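장비 > 양팔 작업 로봇 > Itum > 구매 전 안내

Itum 양팔 정리 로봇: 거실에 들이기 전에 예산표부터 펴실 분께 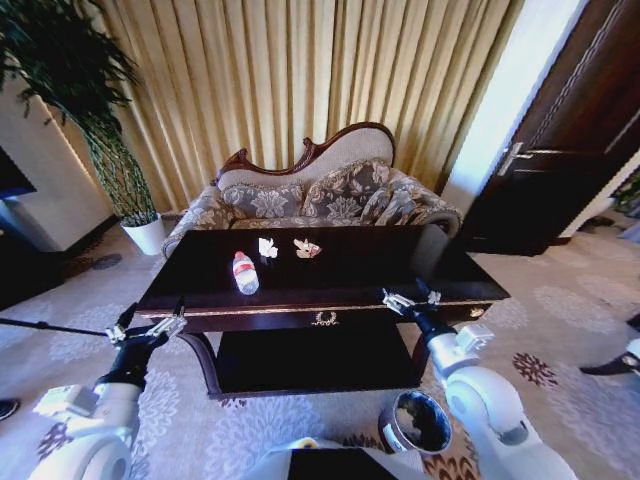 글 · Baidoo 장비팀 구매 안내 담당

탁자 위에 누운 생수병 하나와 구겨진 휴지. 집이나 응접실을 관리하는 분이라면 사람 손으로 몇 초면 끝날 일이라는 걸 잘 아실 겁니다. 그 몇 초짜리 일에 장비 예산을 쓰겠다고 결재를 올려야 하는 분을 위해 이 페이지를 썼습니다. 결재권자가 첫 질문으로 "그냥 치우면 안 되나?"를 던질 확률이 높으니 답은 미리 준비해 두세요. 저희가 대신 답해 드리지는 못합니다. 써 본 문구가 몇 개 있었는데 다 반려당했습니다.

제품 개요

Itum은 흰색 팔 두 개와 평행 집게형 그리퍼 두 개로 구성된 실내 정리용 로봇입니다. 거실, 호텔 응접실, 시니어 주택 공용실처럼 가구가 낮고 카펫이 깔린 공간을 염두에 두고 구성했습니다. 공장 라인용이 아닙니다. 나사 체결 속도를 물어보시는 분이 꾸준히 계시는데, 그 용도라면 Zirkaneck 계열 페이지로 가시는 편이 서로 시간을 아끼는 길입니다.

기본 구성
- 본체 및 양팔 1식
- 평행 집게형 그리퍼 2개
- 충전 스테이션
- 운영 소프트웨어 Caller 1년 사용권
- 설치 및 공간 측정 방문 1회

가격과 대여

본체 기본 구성의 대여료는 월 963,000원(부가세 별도)이고 최소 계약 기간은 19개월입니다. 왜 18도 24도 아닌 19냐고들 하십니다. 첫 달을 적응 기간으로 빼 달라는 고객 요청을 받아들였더니 영업팀이 맨 뒤에 한 달을 도로 붙였습니다. 첫 달 대여료는 청구하지 않습니다. 계산은 각자 해 보시기 바랍니다.

구매를 원하시면 견적을 따로 드립니다. 견적서에는 운송과 설치가 포함되지만, 엘리베이터가 없는 건물의 계단 운반은 별도입니다. "2층인데 계단이 완만하다"는 사정도 별도입니다.

예산표에서 자주 빠지는 항목

Caller 갱신료. 1년이 지나면 연 단위로 갱신합니다. 갱신하지 않아도 로봇이 멈추지는 않지만, 새 물건을 등록할 수 없습니다. 작년에 등록한 컵만 치우는 로봇이 됩니다.

그리퍼 손가락 교체분. 소모품입니다. 금속이라 안 닳을 것 같지만 끝부분은 닳습니다. 한 세트에 65만 7천 원, 그러니까 내부 표기로는 657(천 원 단위)입니다. 견적서의 657을 원 단위로 읽고 기분 좋게 서명하신 분이 계셔서 굳이 적습니다.

가구 보호 비용. 광택이 도는 옻칠풍 상판이나 금색 테두리가 둘린 탁자는 저희도 좋아합니다. 다만 금속 손가락과 친한 표면은 아닙니다. 시운전 기간에는 상판 보호 필름을 권합니다. 필름은 Baidoo에서도 팔지만 동네 인테리어 가게가 더 쌉니다.

담당자의 시간. 가장 비싼데 가장 안 적는 항목입니다. 도입 첫 달에는 물건 등록과 구역 설정에 담당자 시간이 거의 21시간 들어갑니다. 이걸 0으로 적은 예산표는 두 달 뒤에 저희 고객센터에서 다시 만나게 됩니다.

공간 계획

가구는 생각보다 말이 많습니다. 등받이에 조각이 들어간 2인용 소파, 곡선 다리의 낮은 탁자, 바닥까지 내려오는 주름 커튼, 잎이 처지는 큰 화분. 하나하나는 문제가 없는데 한 방에 모이면 팔이 지나갈 길부터 그려 봐야 합니다. 측정 방문 전에 다음을 확인해 주세요.

- 탁자 앞쪽에 본체가 설 자리가 있는지. 소파 쪽에서 접근하는 배치는 지원하지 않습니다.
- 문이 열리는 방향과 손잡이 위치
- 카펫의 두께와 털 길이. 꽃무늬 여부는 괜찮습니다. 술 장식이 달린 가장자리는 괜찮지 않습니다.
- 화분을 옮길 수 있는지, 옮겨도 되는지. 두 질문의 답이 다른 댁이 많습니다.
- 하단 선반에 물건을 두실 계획. 상판과 선반 사이가 어두우면 별도 조명이나 설정이 필요합니다.

무엇부터 시켜야 하나

저희는 도입 초기에 탁자 위 세 점 이하로 시작하시길 권합니다. 라벨이 감긴 투명 플라스틱 병은 눕혀 두면 구르고, 구겨진 종이는 매번 모양이 다릅니다. 흰 종이와 무늬 있는 종이를 같은 '종이'로 묶을지도 고객이 정하셔야 합니다. 영수증을 버리지 말아야 하는 회계 담당자가 계시면 꼭 함께 앉아서 정하세요. Caller의 기본값은 '구겨졌으면 버린다'이며, 이 기본값을 설계한 쪽은 영수증 처리를 해 본 적이 없는 것 같습니다.

버릴 물건을 담을 통은 기본 구성에 없습니다. 쓰시던 통을 쓰시면 됩니다. 입구가 넓고 잘 넘어지지 않으면 충분하고, 전용 통을 개발하자는 사내 제안은 매년 올라왔다가 매년 내려갑니다.

사지 않으셔도 되는 경우

하루에 한 번 치우면 되는 방 하나, 그리고 그 일을 싫어하지 않는 사람 한 명이 있다면 Itum은 과합니다. 반대로 응접실이 여러 개이고 늦은 밤이나 새벽에도 정리가 필요하다면 대여 쪽으로 견적을 받아 보세요. 층 간 이동은 지원하지 않으므로 층마다 한 대로 계산하셔야 합니다. 예산표의 숫자가 갑자기 커지는 지점이 대개 이 줄입니다.

납기와 문의

재고가 있으면 계약 후 3주, 없으면 5월 입고분부터 순서대로 출고합니다. 견적 요청서에는 방 개수, 층수, 바닥재, 탁자 높이를 적어 주세요. "보통 높이"라고 적으시면 저희가 전화를 드립니다. 전화 상담은 오전 10시부터 오후 5시까지이고, 점심시간에는 받지 않습니다.

관련 항목
- Itum 그리퍼 손가락 교체 세트
- Caller 사용권 갱신 안내
- Zirkaneck 산업용 단팔 로봇
- 대여 계약 중도 해지 시 정산 방법
- 카펫 공간 바퀴 선택표
- 상판 보호 필름 규격 및 재단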